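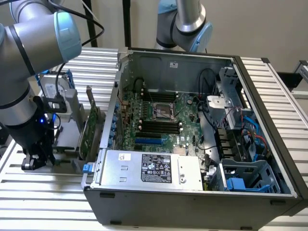
Notebook, two-arm disassembly cell — August, entry 32

Spent most of the afternoon on the written rules for the cell, with a desktop tower on its side on the table the whole time so I could check each line against a real machine. Way more fun than it sounds! The old Dovthorpe sheet was one page and mostly said "be careful." The draft is three pages now and I like nearly all of it.

Where it stands:

Shared space. Only one wrist inside the case at a time. The second arm may wait above the back wall, but it has to be parked, and parked means a named pose in the program — wherever it happened to stop doesn't count.

Speed. 780 mm/s for open-air moves, 40 mm/s once the fingertips are below the rim of the case. I argued for 60 last month and I take it back. The slow approach is lovely to watch, and you can get a hand to the stop button without lunging.

Setting down parts. Cards and drives go to the left of the case, upright. Cards get held by the metal bracket. No gripping on the components, ever, even "just to nudge it."

Power supply. Stays in until the label has been read and logged. We never open the unit itself. Rosário Paiva wants this one in capitals and she can have it.

CPU socket. If it's empty, treat it as the most fragile thing in the case. No tool paths across it. I had to redraw two routes for this, both shorter than before, so I'm calling that a win.

Cables. Thin data cables come out by the plug. If the plug can't be reached, stop and do it by hand.

Still open: what to do about release tabs. Blue usually means "pull here" on these cases, but Tsikata's checklist says never to trust color alone and I think that's right. Need wording.

Also need to renumber the fault log, it jumps from 289 to 291.

Next: dry run of the parked-pose rule, then send the draft to the Ternetis bench.

Comments

R. Paiva: Capitals, please. And add who signs for restarting after a stop.

bench2: Does 40 apply on the way out too? I'd say yes.

tudine_ops: Love the bracket rule. Stealing it.

Last updated: August, 4:40 pm

Contact the cell team | © Tudine Workshop | Back to top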